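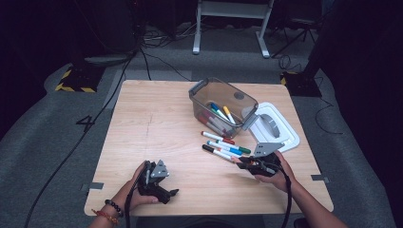

Glenys Wragg reckons any bin with a handle at each end is a bin designed by someone who expects you to overfill it, and she wrote in after my last storage column to tell me so. She has owned four of them. Her advice was to buy a shoebox, cut a notch in it and spend the difference on decent markers.

I take the point, and I bought the bin anyway. It's the Tanell, the small one in smoky brown-grey plastic, and it has lived on the square table in the craft corner since August. It holds whiteboard markers, which is a modest career for a storage bin, but somebody has to do it.

First, the colour. Clear plastic shows you everything, including the fluff. The smoky tint takes the edge off that and still lets you tell a red cap from a blue one without lifting anything out. Black and dark green are another matter on a dull afternoon, and I have signed a birthday card in the wrong one.

The handles are light grey and sit at the ends where you'd expect them. They're comfortable enough. I carried the bin up and down the hall all winter and neither has worked loose, though the left one has developed a creak that the dog takes personally.

Now the complaint. There are no dividers. Tanell's leaflet calls this "open-plan", a phrase I had hoped was confined to offices. Tip in a packet of markers and they lie however they please, and the colour you're after goes to the bottom. The reds breed down there. I sorted ours by colour on a Thursday night, with rubber bands, and it lasted until breakfast.

Jordan Greenwood suggested standing them upright in mugs. Markers stored upright with the cap on top dry out at the tip, or so I was raised to believe, and in any case I need the mugs.

I also tried the white holder with the big round recess, on the theory that small things could go in the middle and the markers could go in the bin. It's a tidy bit of plastic with a raised rim and it does nothing whatever for a marker, which is long and straight and wants no part of a circle. Ours mostly leans on the bin. Paper clips like it.

Cleaning: warm water, dishwashing liquid, old toothbrush for the corners. Marker ink came off the inside walls with metho, except for one spot I've decided to stop noticing. Don't use the green side of the scourer. The tint scratches pale and stays that way.

Would I buy it again? Probably, in the next size down, so there'd be less room for the reds to hide. If you want your colours kept apart, the Bondley one has slots and a lid, and costs more, and the lid is a nuisance.

4 out of 5. Glenys gives it a 1, sight unseen.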